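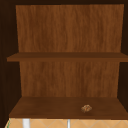

Storage cabinet, open. Middle shelf and bottom shelf in place, one small item on the bottom shelf.

Tamdale Stadium – Game Day Public Areas Checklist
Home side and concourse, September
Inspector: Rosaire Fraser
Walk started Wednesday, 8 a.m.

Ratings: OK, Fix (before gates open), Watch (recheck at next walk), N/A.

1. Gates and entry

1.1 Gate leaves open fully and latch back: OK
1.2 Turnstiles release on loss of power: OK. Both banks tested from the panel.
1.3 Line barriers set, no loose feet: Fix
Comment: Barrier feet at the Forneck Gate stick out into the walking lane. Turn them inward. Same comment as last season.
1.4 Bag check tables level and clear of the exit lane: OK
1.5 Accessible entry signed from the parking lot: Watch
Comment: Sign is up but faces the wrong row. Readable from the bus stop, not from the accessible spaces.

2. Concourse

2.1 Walking surface free of trip hazards: Fix
Comment: Cable ramp missing at the radio table. Cable is taped, and tape alone is not accepted across a walking lane.
2.2 Exit signs lit: OK
2.3 Fire extinguishers in date, pins and seals intact: OK
2.4 Clear width kept at food stands: Watch
Comment: Width is fine with stands closed. The condiment cart at the Tarnudach end gets rolled out after kickoff and takes up part of the lane. Check during the second quarter.
2.5 Trash cans not blocking doors: OK

3. Home side bleachers

3.1 Seat planks secure, end caps fitted: Fix
Comment: Two end caps missing in Section C, row 8. Edges are sharp at shin height. Spare caps are in the maintenance shop. Row to stay closed until fitted.
3.2 Handrails tight at base: OK
Comment: The rail reported loose after the scrimmage has been rebolted. No movement under hand load.
3.3 Aisle step nosings visible: Watch
Comment: Yellow paint is worn on the upper aisles. Acceptable in daylight. Repaint before the first night game.
3.4 Underside free of stored material and litter: OK
3.5 Posted capacity matches ticketed capacity: OK. Section C posted at 600.

4. Field edge

4.1 Goal post pads strapped, no exposed steel: OK
4.2 Sideline benches back of the restraining line: OK
4.3 Pylons and yard markers soft type, no stakes: OK
4.4 Fence between track and seating, no open ties: Fix
Comment: Four wire ties have cut ends facing the seats near the band section. Bend back or replace.
4.5 Autograph tables on the track: Watch
Comment: Layout puts the line across the ambulance gate. Move the tables 30 feet toward the scoreboard and run the line along the fence. The ambulance gate stays clear at all times, including setup and teardown.

5. Emergency provisions

5.1 AED present, status light green: OK. One in the ticket office, one with the athletic trainers.
5.2 First aid room unlocked and stocked: OK
5.3 PA system heard in all sections: Watch
Comment: Weak at the top of the visitor side. The Kowalchuk horn on the far pole is not sounding. Announcements can be made out in still air, but with a crowd in I would not rely on it. Megaphone to be placed with the visitor side usher lead until the horn is repaired.
5.4 Lightning plan posted at gates and press box: OK
5.5 Radios charged and on the right channel: OK

6. Press box

6.1 Stairs and landing clear: OK
6.2 Power strips not daisy-chained: Fix
Comment: Two strips linked behind the stat crew table. Separate them – there is a free wall outlet by the window.
6.3 Roof hatch locked: OK

Fix items: 1.3, 2.1, 3.1, 4.4, 6.2. All to be signed off before gates open. Call the inspector for the recheck of 3.1 before removing the tape from the row.

Watch items carry over to the next sheet with their original numbers.

R. Fraser
Copies: operations office, usher lead, maintenance shop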